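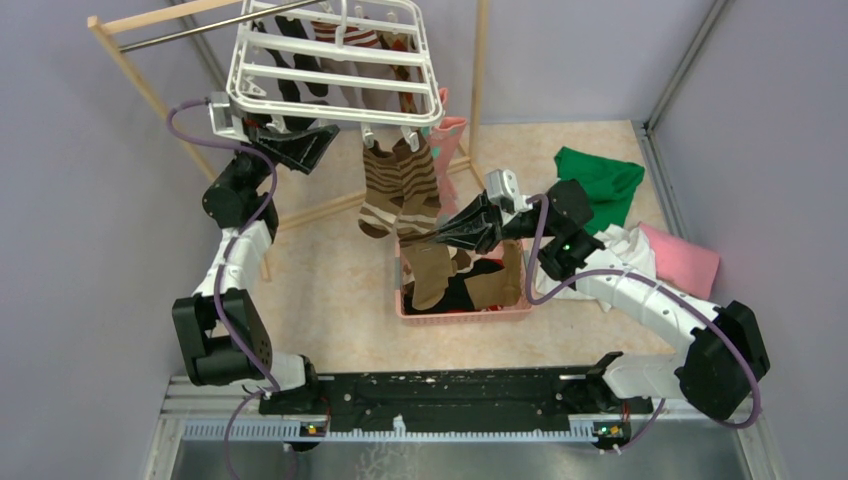 Wooden drying rack, clip hanger, pink laundry basket.

Wanted: laundry helper, part time, Plodthorpe

Busy time here so this is short. We need one person to do the hanging out and bringing in at our Plodthorpe laundry room. Small items mostly. Socks, socks and more socks. August start, sooner if you can.

We wash for Usport (kit, towels, the lot) and for a few guest houses nearby, Custetti being the largest. Big stuff goes through the dryers and somebody else does that. Knitwear and socks get hung by hand, always have been, dryers ruin them.

What you'd be doing

Emptying the basket, shaking things out, clipping up on the hangers. Socks go up by the cuff, one clip each, toe down. Don't fold them over the bar, leaves a line and the guest houses complain.

Taking down when dry, pairing up, back in the basket they came with. Odd ones go in the odd box. Please do not guess at pairs, brown ones especially, we have had the wrong socks sent back to the wrong place more than once and it takes ages to sort.

Wiping down the racks, checking clips. Snapped clips go in the bin and you tell Fernanda so she can order more. 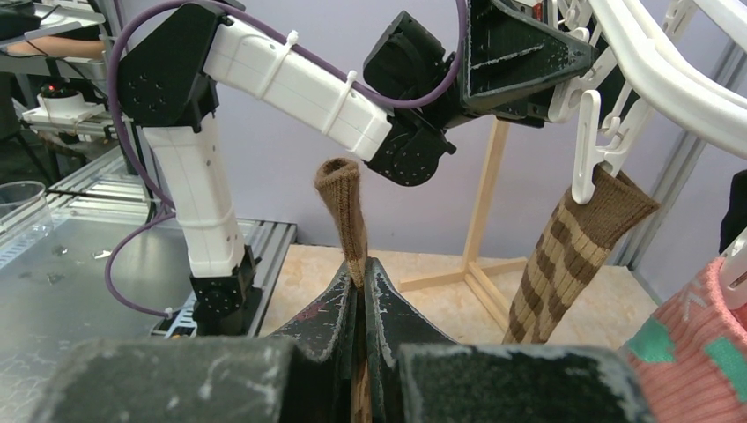

Who we want

Someone tidy and fairly quick with their hands. No experience neded, you'll be shown. 2 mornings with one of us and then you're on your own with it. Must be OK standing for most of a shift, and OK with wool and ordinary washing powder. Decent eye for colour helps a lot, we get navy and black mixed up constantly under the lights.

Lifting is light, baskets only. Under 18s can apply for the August weeks but not for early starts.

Hours and pay

Mornings, four hours, five days out of seven, rota goes up a fortnight ahead. Swaps are fine if you sort it between yourselves and write it on the sheet. Hourly rate on the form. Paid monthly. There is a £200 bonus if you stay to the end of the season, paid with your last wages. Apron provided, bring your own shoes, flat ones with grip.

Parking at the back, or the bus stops by the Trương bakery and its a short walk from there.
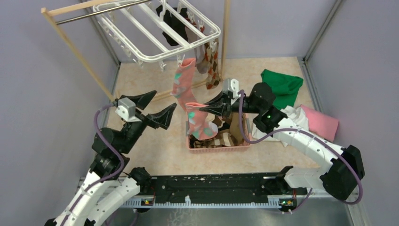 Salmon pink and mint green sock, with the clip hanger at upper left.

How to apply

Pick up a form from the front desk or ask for one to be posted. Put ref 1137 at the top, we've got 2 jobs going and they keep ending up in the same pile. Say which mornings you can't do. One referee is enough, not family.

Forms back by 5th June please. Fernanda Guerreiro is doing the interviews, ten minutes or so, and she'll ask you to hang up a basket while you're there so wear something comfy. Can't make the date, leave a note with your number and she will ring you.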